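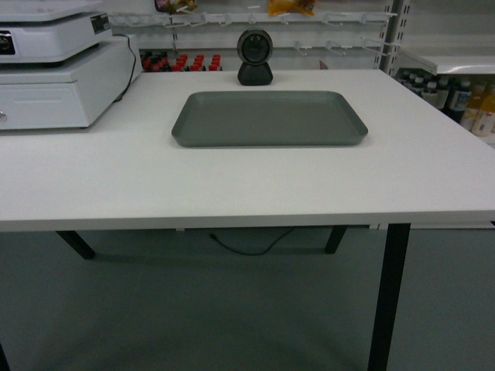

Call for Participants: Music in Local Election Campaigns, Olier County
Posted March 2026
Kemen Center for Local Political History, Lavberg

The Kemen Center is looking for people who took part in local election campaigns in Olier County and remember the music that went with them. We are recording interviews and copying tapes, records, sheet music, set lists and printed material for a public archive.

By local we mean town council, mayor, school board, county commission, sheriff, county clerk, judge, state house and state senate, plus ballot measures such as school bonds and the two library levies. Presidential campaigns are outside the project unless your story is about a local event, for example a county party dinner where a hired band played.

We have room for 78 participants. You do not need to be a musician and you do not need to have kept anything.

Who can take part

You can apply if you are 18 or older and did at least one of the following in Olier County, in any year:

Played, sang or led a band, choir or marching group at a campaign event.
Wrote a jingle or campaign song, or new words to an old tune.
Ran for office and chose, or were given, music for your campaign.
Worked on a campaign, paid or unpaid, and booked performers, made playlists or ran sound.
Worked at a radio station that produced or aired campaign spots.
Drove or rode in a sound truck.
Went to rallies, picnics, parades or election night parties and can describe what was played there.

Candidates who lost are as welcome as candidates who won. So are people from every party and people who ran without one. Our current holdings lean heavily toward mayoral races in Lavberg. We would especially like to hear from people in the north end of the county and from anyone involved in school board races, which are poorly covered before the 1990s.

You may have moved away since. Remote interviews are fine.

People running for office in the county this year can't be interviewed until their race is over. You can fill out the form now and we will hold your place. The same goes for anyone on the payroll of an active campaign.

What the collection has now

The campaign music collection started with the files of the Turcotte radio station, which closed its Lavberg studio and gave its reels and paperwork to the Center. After later gifts we hold 693 audio recordings, most of them thirty-second and sixty-second spots. There are also 3144 paper items: invoices from bands, song sheets, parade lineups, handbills, letters asking performers to appear and a few letters from performers saying no.

The paper shows what was paid for. It says very little about why a song was picked, whether the candidate liked it, or how a crowd took it. Many of the recordings have no label beyond a candidate's last name. We have spots where we can't identify the singer, and a polka we can't match to any race.

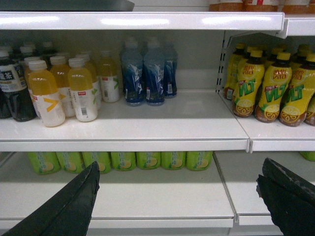
What you will be asked to do

Fill out a short form. It takes about ten minutes and asks which campaigns you were part of, what you did, and whether you have any material.

Talk with us by phone. This is a short call to set up the interview and go over the consent form.

Sit for one recorded interview. Most run between one and two hours. The interviewer will ask about the campaigns you listed, the people you worked with, the songs, the places where events were held and how decisions got made. We will probably play you two or three recordings from the collection and ask what you recognize. You can bring an instrument if you would like to play something. There is an upright piano in the room, tuned last fall.

Review your transcript. We will send it by mail or email, and you have 30 days to mark corrections or ask for parts to be taken out. If you need longer, tell us.

Groups can be interviewed together. If three members of the same band want to come in at once, list all three names on one form. Each person signs a separate consent form and counts as one participant.

We are not asking who you voted for or how you plan to vote, and the interviewers won't share their own views.

Where and when

Interviews are held at the Kemen Center in Lavberg. The entrance is on the parking lot side and has no steps. Parking is free in the lot. The recording room is on the ground floor, next to a restroom.

Daytime and evening times are both available. We can also come to you anywhere in the county, including assisted living residences, if there is a quiet room with a door that closes. Remote interviews are done by phone or video, and we prefer video when your connection allows it.

Interviews will continue until the end of August or until all places are filled. 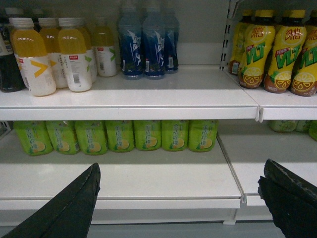 Payment

Each participant is paid $60 for the interview. Payment is by check, mailed after the interview takes place. It does not depend on whether you approve the transcript or lend us anything. If you drive more than 20 miles each way to reach us, we will also pay mileage. Keep a note of your starting address.

Public employees should check their employer's rules before accepting payment. You can decline it and still take part.

Lending or giving material

We would like to copy recordings of any type, including reels, cassettes, 45s, home video and files on an old computer or phone. We also want sheet music, handwritten lyrics, chord charts, set lists, contracts, posters, buttons with song lyrics on them and photographs of performances.

Please don't clean, play or rewind old tapes before bringing them in. Leave them in whatever box they are in, even if the box is falling apart. Writing on a box is sometimes the only information we get.

Loaned items are logged when they arrive and you get a signed receipt. Paper is usually scanned the same week. Tape takes longer, up to six weeks if it needs repair. You will get your originals back along with digital copies on a drive. If you want to give us the originals, there is a separate gift form. We can't buy material or tell you what it is worth.

We do not have space for instruments, amplifiers, yard signs or vehicles. We have been offered a sound truck and had to turn it down, but we will gladly photograph yours.

Copyright and consent

You keep the rights to anything you wrote. The consent form lets the Center keep the interview, make it available to researchers and the public, and use short parts of it in exhibits. You can choose one of three levels of access:

Open: audio and transcript available in the reading room and on our website.
Reading room only: available to people who visit in person and register.
Closed for a set period: nobody outside the staff can hear it until a date you pick, up to 25 years from now.

Songs set to popular tunes are common in this kind of campaign work. We will keep and catalog those recordings but may not be able to post them online. Telling us about a song that was used without permission decades ago does not create a problem for the project, though we can't give you legal advice about it.

You can stop the interview or leave the project at any point before your transcript is final. After that, write to us and we will do what we can, but copies may already have been used by researchers.

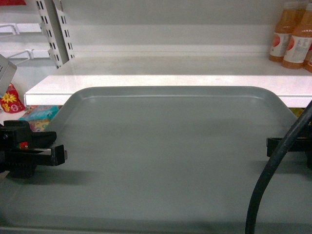
How to apply

Pick up a form at the front desk of the Kemen Center or at any branch library in Olier County, or fill it out on our website under Get Involved. Paper forms go to:

Campaign Music Project
Kemen Center for Local Political History
P.O. Box 3146
Lavberg

If writing is hard for you, call the front desk and someone will take your answers over the phone. A relative or friend can fill out the form for you as long as you know they are doing it.

On the form, be as exact as you can about years and offices, but don't leave a line blank over a missing date. "The sheriff's race after the flood" is enough for us to work with. If you only remember part of a song, write down that part.

We read forms in the order they come in and reply to all of them. If we have already filled most of the places for one campaign, we may put you on a waiting list and move ahead with people from races we know less about. Being on the waiting list does not stop you from lending material.

Interviews can be done in English, Spanish or French. For another language, say so on the form and allow extra time for us to find an interviewer. Large-print consent forms are available, and a family member or aide is welcome to sit in the room during the recording.

Questions about tapes and other material should be marked "Collections." Everything else can be marked "Campaign Music Project." Please do not leave boxes outside the building after hours.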